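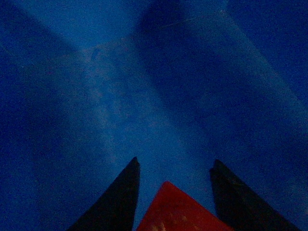
Attachment 1. Blue surface, close range, low light.

Subject: Anemones closed every morning, hermit crabs out of the water, touch tank at Lirnstead
Opened: June 2018
Status: Closed
Product: Pritex tank controller, with top-off module
Assigned to: Nikola Mujić

Original report

We run a 500-gallon tide pool touch tank for school groups. It holds beadlet and plumose anemones, common hermit crabs, periwinkles, limpets, a few shore crabs and one old sea star. Water goes from the tank over a weir into a sump under the stand, through a filter sock, then through the chiller and back up by way of a Bostex return pump. The Pritex controller handles temperature, the pump schedule and fresh water top-off.

For the past few weeks the anemones have been shut tight when we come in. They open again by early afternoon, though not as far as they used to. The hermit crabs climb the rock and sit above the waterline, sometimes several of them in the same crack. We have lost two limpets. The periwinkles are also up at the rim, but periwinkles do that anyway and I don't read much into it.

No new animals went in before this began. Food is the same (chopped mussel and shrimp). The controller shows no alarms. Temperature on the log is a flat line.

I need to know if the temperature probe can be trusted, and if there is a known problem with that model.

Reply from support, Nikola Mujić

Thank you for the detail. There is no open fault on that probe. Please check it against a glass thermometer in the tank, first thing in the morning and again in the afternoon. Please also send the following.

Ammonia, nitrite and pH from a test kit, morning and afternoon.
Salinity, and what you measure it with.
The exported controller log, all channels.
Any metal parts that touch the water, including clamps and fittings added in the last year.

I ask about metal because anemones and snails react badly to copper at levels that fish will put up with. A brass fitting in the return line can be enough.

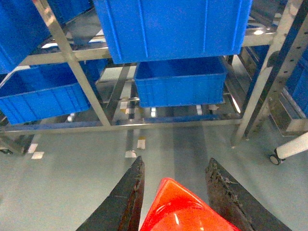 Vesna Shehu

Thermometer and probe agree, morning and afternoon. So that is one thing off the list.

Ammonia and nitrite are both zero on the kit. pH is slightly lower in the morning, which I would expect with the lights off overnight, and it comes back up during the day.

Salinity looks normal. We check it with a refractometer right after the weekly water change and write it on the sheet by the stand. I went back through the sheet as far as January and every reading is within one point of the last.

Metal: the hose clamps on the chiller were replaced in the spring. The parts came from Trajkovski and were sold as marine grade stainless. I took one off and there is some brown staining near the screw. The clamps are on the outside of the hose, so the only way they would touch the water is through a drip running back into the sump. I did find an old drip trail on the chiller side. I wiped it and it was still clean the next day.

Log file is attached. Please note that the salinity channel is blank. We have the probe but it was never mounted after the stand was rebuilt.

Internal note, Priya Dvorak

Looked at the log. Temperature is fine, pH is what she says. Pump schedule has two speeds, full by day and low from 8 in the evening. Schedule was edited in the spring, before that it ran full around the clock. Top-off channel shows one long run every morning and almost nothing the rest of the day. A tank losing water to evaporation should show short runs spread over day and night. Nikola, can you ask her when the pump steps up?

Reply from support, Nikola Mujić

The clamps are worth replacing with plastic ones in any case, but I would not expect them to cause a daily pattern. Copper or rust would keep the anemones shut all day.

Two questions. What time does the Bostex pump go to full speed? And could you take a salinity reading before opening, midweek, not after the water change? Take one from the tank and one from the sump if you can reach it.

Vesna Shehu

The pump goes to full an hour before we open. Jasmina Begović set the low speed at night because the weir was noisy and the room next door is used in the evenings. I had not connected the two things.

Midweek readings, before opening: the tank was four points below what is on the sheet. The sump was lower than that again. I rinsed the refractometer, zeroed it and did both a second time. Same result.

So the water is too fresh and our weekly reading has been hiding it. We mix the new water a little strong out of habit, and then we read it straight afterward. 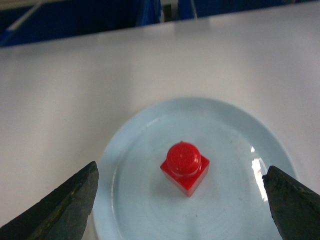 The animals make more sense to me now. An anemone can't move away from bad water in a hurry, so it pulls in its tentacles and shuts, and the ones nearest the return outlet were always the last to open. I have started marking each one on a sketch of the rock with a rough shape for how far open it is. Fully closed is a plain blob. Half open is a short column with a disk on top. Well open looks more like the little red building brick on the pale blue plate, the one-by-one kind, where the round stud is so wide that it covers nearly the whole top of the block. If the disk is that wide across the column, I count it as open. The hermit crabs are easier, as they are either in the water or out of it.

What I still don't follow is where the salt is going. We top off with fresh water to replace evaporation, and evaporation leaves the salt behind. That should come out even.

Reply from support, Nikola Mujić

It comes out even only if no salt water leaves the system. Please look at your sump. Does it have an overflow drain, and how high is it above the normal water line?

What I think is happening, in order:

In the evening the pump slows down. Less water is held up in the tank above the weir, and the difference comes down to the sump. The sump level rises.

If the overflow drain is low, part of that water goes down the drain. It is salt water.

In the morning the pump goes to full. It lifts water back up to the tank and the sump level falls. The float now reads low, and the top-off module fills the sump with fresh water until the float is satisfied. That is the long run Priya found in your log.

In the evening it begins again. Each day you send some salt water to the drain and replace it with fresh. The morning fill also goes straight up the return line before it has mixed, so your anemones get the freshest water at the hour when they look worst.

Vesna Shehu

There is an overflow drain, and it sits 2 inches above the float. It was higher on the old stand.

I stayed in the evening to watch. When the pump stepped down, the sump came up to the drain and ran for several minutes. I would never have seen this, as we are always gone by then. Viorica Dervishi was with me and caught some of it in a jug, and it read the same as the tank.

Done so far: pump set back to full speed day and night. Top-off module unplugged, and we are filling by hand to a tape line on the sump.
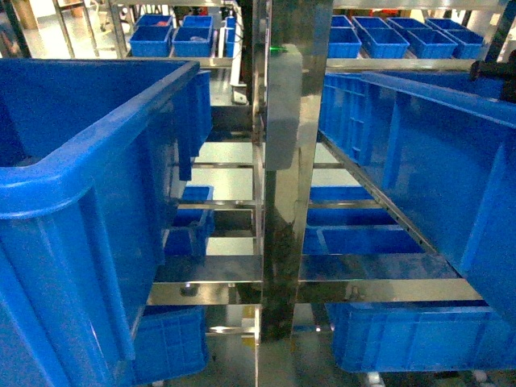 We are bringing the salinity back up slowly with the regular water changes, one point at a time. I know the shore crabs would take a faster change but the sea star would not, and I'd like to keep the sea star.

The noise from the weir is back. Jasmina has put a piece of coarse foam under the lip, which helps -- it will need rinsing every few days or it will clog.

Can the top-off be set so it ignores the float for a while after the pump changes speed?

Reply from support, Nikola Mujić

Yes. In the top-off menu there is a setting called hold after pump change. Set it long enough for the sump to settle. A delay alone won't fix this, though. If the resting level at full speed is below the float, the module will fill as soon as the hold ends. You need the drain raised, or the float lowered, so that the evening rise stays inside the sump.

Also set a daily limit on top-off volume, a little over what you add by hand in a day. And please mount the salinity probe. Put it in the sump ahead of the return pump, away from the fresh water inlet, and turn the low alarm on. It ships turned off.

Vesna Shehu

Drain raised with a longer standpipe. Float lowered. I ran the pump down to low and back up twice with the top-off still unplugged, and the sump stayed clear of the drain both times. Hold and daily limit are set. Salinity probe is mounted and matches the refractometer. Low alarm is on, and I tested it by lifting the probe out.

Top-off plugged back in after that. The log for the next week shows short runs, day and night.

Last count on the sketch: 84 anemones, all but three open before the first group. Two of those three are on the chiller side where it is always a bit shaded. No hermit crabs above the waterline. No more limpets lost.

We now take the salinity reading before opening, and the water change gets its own line on the sheet. Plastic clamps are ordered for the chiller.

You can close this.

Closing note, Nikola Mujić

Cause: overflow drain set too low for a two-speed pump schedule, salt water lost each evening and replaced with fresh by the top-off module. No fault in controller or probes. Priya is adding a line to the top-off section of the manual about drain height. Closed at customer's request.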